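Coffee, again

February, posted late evening by the owner of this blog

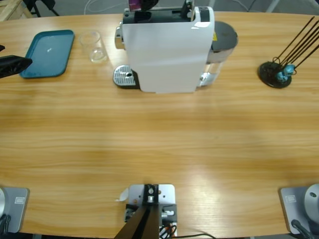

Someone wrote in under my last post to say that teleoperating a robot through making a coffee is a waste of an afternoon, and that a decent script with fixed positions would do the same job by lunchtime. A second comment agreed and added that coffee machines are built to do the hard part themselves, so what was left to learn?

Fair points, and I did try the script first. It ran well as long as the cup stood exactly where I had put it when I wrote down the positions. With the cup a finger's width to one side, the gripper closed on the rim. I could have added a camera step to find the cup and then another for the tray, and I know people who work that way and get good results. I wanted to see how far I could get by showing the thing what I meant.

So this month has been demonstrations. I drive both arms from a pair of smaller hand-held arms that I bought second-hand through Rarusik. Whatever I do with the small ones, the big ones copy. The software that records it is called Kolau. It stores the joint angles and the camera pictures together, and at the end of each go it asks whether to keep it or bin it. I bin a lot.

The task as I have written it on the card: pick up the glass cup, set it on the drip tray, put a capsule in, close the lever, press the button, wait, move the cup to the teal tray. Each go starts with the cup and the tray somewhere a bit different. The machine stays put, because it has water in it and I don't fancy chasing it across the table.

I had 40 good goes by the middle of the month. The first 11 were poor and I should have thrown them away sooner. I was still learning the controls and kept stopping halfway to think, and the model learned to stop halfway too. It would get the gripper over the cup and hang there. I spent two evenings looking for a fault in the network connection before I played back my own recordings and saw myself doing exactly the same. Those are gone now and the pause has mostly gone with them.

Things I have learned about driving, for anyone starting:

Decide the whole path before touching the controls. If you change your mind in mid-air, bin it and start over.

Go slower than feels natural near the glass and faster than feels natural everywhere else. My early goes were the same crawling speed all the way through and took far too long to watch back.

Pick one way of holding the cup. I was sometimes taking it by the rim and sometimes round the side, depending on how tired my wrists were. Both work when I do it. The model tried something in between and dropped the cup. I now take it round the side every time, low down, left arm only.

Leave in the small corrections. I used to bin any go where I missed by a little and had to come back. I keep those now, as long as the recovery is clean, and the arm has become better at getting itself out of trouble.

The clear glass is a nuisance. On the camera pictures it nearly vanishes at some angles and then throws a bright spot back at you at others. The tray also catches the overhead light. I was advised to swap to a mug, and I may yet, but a mug has a handle and that brings its own set of arguments about which way round it should sit.

The lever is the other hard part. It needs a firm push at the end, and with the small arms I get no feeling of force at all. I push until the picture stops moving and hope. I broke one set of gripper pads doing this. The replacement pads came from Lumbantobing and are softer, which helps with the cup and makes the lever slightly worse.

I also tried moving the arms directly by hand, with the motors slack, which is how the Nillenetti guide tells you to begin. For a single arm doing one simple thing it was quicker to learn than the remote way, and I could feel the lever go over. With two arms I ran out of hands. My sleeves and elbows were in every picture as well, and I doubt a model trained on pictures of my elbows would know what to do without them. I went back to remote control after one evening.

Results so far. The cup goes onto the drip tray most of the time now, including from starting places it has not been shown. The capsule goes in if the gripper is already holding it the right way up. The lever is hit and miss. Carrying the full cup to the tray I have not let it try with real coffee. I use cold water for that part and keep a towel nearby.

To go back to the comment, the script is still on the laptop and it still makes a coffee if everything is where it should be. If all I wanted was coffee I would use that, or my own hands. I have spent 27 hours on the demonstrations, counting only the time at the controls, and it would be hard to defend that on the grounds of saving effort.

Next I want another batch with the tray further back, nearer the machine, because it has only ever seen it well out to the left. I also need to tidy the cables at the front edge of the table. I caught one with my foot last night and lost a good recording when the arm dropped off the network. After that I will retrain on everything from scratch and see if the lever improves. If it doesn't, I'll record the lever by itself for an evening and add those in.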